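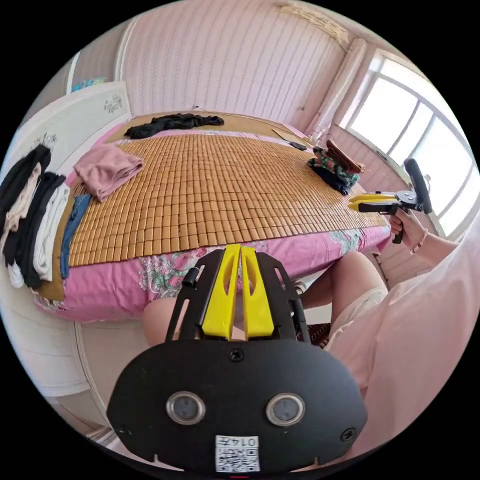 Restringing and Repair Tips for the Home Bead Bench

These are the notes I hand out with my Sunday repair class in Drakport, typed up with the parts people kept asking me to repeat. Most of it applies to necklaces and bracelets on thread or beading wire. Loom work and bead embroidery are a separate subject and I don't cover them.

Before you cut anything

Lay the piece out flat on a bead mat and look at it under a good lamp. Find the weak spot. On a strung necklace it is nearly always within an inch of the clasp, where the thread bends every time the necklace goes on.

Take a photo with your phone, straight down, with a ruler next to the piece. Take another of the clasp end up close. If the beads are graduated, write down which side the pattern starts on.

Measure the full length, clasp included, and write that down too. People will say they don't mind if it comes back a little shorter. They do mind.

If the piece is knotted between beads, cut one knot at a time and move each bead straight to a grooved bead board. A length of double-sided tape on a strip of card does the same job and you can carry it to another table. Don't use tape on pearls or on anything with a coating.

Cleaning the beads

Clean beads while they are off the string, which is the only time you can get at the holes.

Glass: lukewarm water, one drop of dish soap, a soft toothbrush. Put the beads in a tea strainer so none go down the drain. Rinse twice and leave overnight on a towel.

Pearls: a barely damp cotton cloth, nothing else. No soap, no soaking, no ultrasonic machine.

Turquoise, coral, amber and other soft materials: dry cloth only.

Dyed or galvanized beads: test one first. Rub it with a damp cotton swab and look at the swab. If color comes off, leave the rest alone.

Metal spacers: a polishing cloth. Dip cleaners get into the holes of the neighboring beads and you will be smelling it for a week.

Rough holes

A sharp hole will cut new thread as fast as it cut the old one. Run a scrap of thread back and forth through each bead a few times. If it frays, the hole needs work.

For glass and stone I use a diamond bead reamer and keep the bead under water while I turn it. A shallow dish is enough. Turn by hand, light pressure, a few turns from each side. Going all the way through from one side is how you chip the far edge.

For wood, bone and resin beads, a strip of 600 grit paper rolled tight around a needle will take off the burr. Blow out the dust before you string.

Don't ream anything you can't replace. Put a short piece of French wire on either side of the bead and let that take the rubbing.
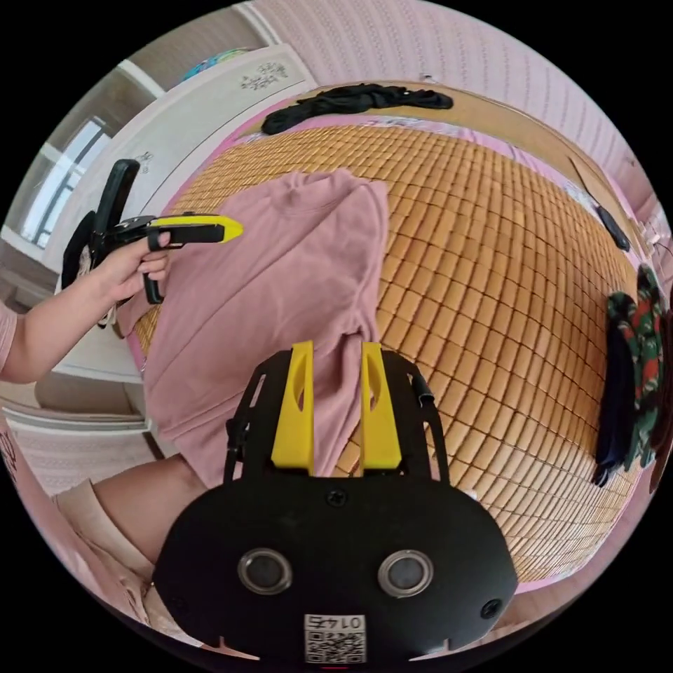 Yellow-tipped jaws over the pink cloth.

Choosing the thread

Silk: pearls and light stones that are knotted. It drapes better than anything else. It also stretches and gets dirty, so plan on restringing every few years if the piece is worn often.

Nylon: a good all-around choice for seed beads. Pre-stretch it by pulling an arm's length between your hands a few times. I keep black, cream and a mid gray, and the gray gets used most.

Braided fishing line: strong, hard to cut, doesn't come in many colors. Good for crystals. Trim it with children's scissors and save your good ones.

Beading wire: heavy stone, large glass, anything with metal beads. Finish it with crimps. Don't try to knot it.

Elastic: only for stretch bracelets, and only the kind you can pull without it turning white.

For size 15 seed beads, use the thinnest thread that will still hold the piece, and a fine needle. Count the passes before you choose. If the thread has to go through the same bead four times, it needs to be thin enough for four. A broken bead in the middle of a finished row costs more time than changing thread would have.

Matching missing beads

Take a bead with you to the store. Photos lie about color, and so does memory.

Look at the match in daylight, next to a window, and again in the evening under an ordinary bulb. Some purples and grays change completely.

If you keep the tubes, keep the color numbers as well. I lost most of a winter looking for a bronze that I finally found on an old Holroyd card marked 3778, in the bottom of a drawer where I had put it myself. Now every tube gets a paper label under clear tape, and a label goes in the finished project envelope too.

Where there is no match, move beads around. Take two good ones from the back of the neck and put them in front, then use the nearest color at the back under the hair. On a symmetrical piece change both sides.

Keep every stray bead from every repair. A divided box with a tight lid is better than a jar, because you can see what you have.

Crimping

Use the right size crimp for the wire. The chart is usually on the back of the wire spool.

Slide on the crimp, then the clasp, and bring the wire back through the crimp. The two strands should lie side by side and not cross. Squeeze once in the notched part of the pliers so there is a strand on each side of the dent, then turn it a quarter and squeeze in the round part to fold it over.

Leave a gap at the clasp loop, enough for the clasp to swing. Leave a little slack in the whole string too, the width of a small bead. A necklace strung too tight stands up in stiff corners, and the wire kinks.

Run the tail back through at least an inch of beads before you trim it.

Tug it. If it is going to fail, better at the bench.

Crimp covers are worth the money. I buy the Zitska ones in bags of 100 and always lose a few to the floor.

Knotting between pearls

Practice on cheap glass pearls first. Cut the thread four times the finished length if you are doubling it.

Tie a loose overhand knot, put an awl through it, and slide the knot down against the pearl with the awl. Keep the tension on while you draw the awl out, then push the knot the last bit with your thumbnail. A pair of fine tweezers works for those who never get along with the awl.

Wash your hands before you start and again halfway through. White silk picks up everything.

If a knot lands in the wrong place, stop. It can be picked open with a fine needle as long as you haven't tightened it. Once it is tight you are going to cut and start again from the end.

Glue

Less than you think. One small drop on the final knot, put on with the point of a pin, and then leave it alone until it is dry. Use a glue meant for jewelry that stays a bit flexible. Super glue goes brittle and the thread snaps right next to it. It also leaves a white bloom on dark beads.

Never glue a crimp. If it slips, take it off and put on a new one.

Keeping the bench usable

Put a rimmed tray under your bead mat. Cafeteria trays are a good size.

Sort the tools by how often you reach for them. Mine are flush cutters, chain nose pliers and crimpers on the right, and the rest in a Deker rack at the back, bent nose pliers included.

For spilled seed beads, stretch a piece of old nylon stocking over the end of the vacuum hose and hold it with a rubber band. Lift the beads, hold the hose over a dish, and switch off.

A cut corner from a stiff index card makes a decent bead scoop. So does the little spoon from an ice cream cup.

Change needles before they bother you. A bent needle is fine for a few stitches and then it splits a thread.

Store silk and nylon out of sunlight, and wire on its spool with a bit of tape over the end. Thread that has been on the shelf longer than you can remember goes in the practice box.

Handing the piece back

Let it hang from a hook overnight with the clasp closed. If the string is going to relax, some of that will happen now, and you will see any gaps.

Put leftover beads in a small bag with the color numbers and the thread type written on it – the next person to repair it may be you. Add a line telling the owner to put the necklace on after perfume and hairspray, and to store anything on silk lying flat.

For very old pieces, give back the original clasp even if you replaced it.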